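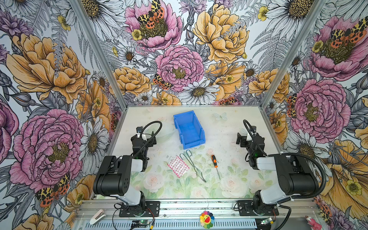
4.3 Recording episodes with the two-arm cell

Before you start: both arms powered, leaders at rest, Giltance recorder open on the host.

1. Place the bin near the back center of the table, with the open side facing the front rail and turned slightly left.
2. Lay the objects for the task in front of the bin, within reach of both grippers. Leave space between them.
3. Enter the task name and operator initials. Use the same wording for every episode in a set.
4. Press Record. Wait 2 seconds before moving either leader.
5. Put the objects into the bin one at a time. Do not pause above the bin.
6. Return both arms to rest and press Stop.
7. Mark the episode Keep or Discard. A dropped object is a Discard unless it was picked up again in the same episode.
8. Move the bin and objects to new positions and repeat from step 4.

Note: Change the wall panels and table covering after every 12 kept episodes. Log the change under Background.

Caution: Keep hands outside the front rail while the recorder is running.

Caution: Check that the cables at the elbows and grippers hang free before each set.

4.4 Checking a set

1. Open the set in Review and sort by length.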